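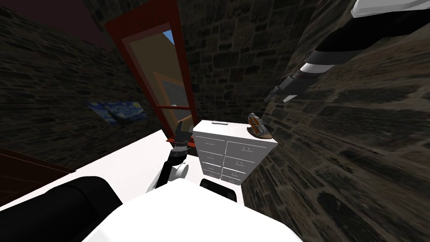 Valdovinos, February

Jérémie Baudry wrote:
> Has anyone here kept a sourdough starter going through a cold winter
> without heating the kitchen? Mine smells fine but takes forever to
> rise. I feed it once a day, white flour only.

Jérémie, yes! Four winters now, and I love the slow bread so much that I almost miss the cold when spring comes. A sluggish starter that smells fine is usually just chilly and a bit hungry. Swap a third of your white flour for whole rye for a week or so. Mine perked up by the second Thursday feeding and has been pushing at the lid ever since.

I also mix the dough with warmer water in winter and let it sit overnight, sometimes well into the next afternoon. My usual loaf is 500 grams of flour with 38 percent of it rye, which gives a dark, sticky dough - don't fight it, just wet your hands and scrape it into a tin.

The mill at Prosside has started selling coarse rye in small bags again, and it is wonderful stuff, very sweet and nutty. I mixed some into pancakes too (leftover starter, one egg, pinch of salt) and we ate the whole stack standing up.

Do write back and tell us how the rye goes. And if yours gives up completely, I can mail you a dried piece of mine!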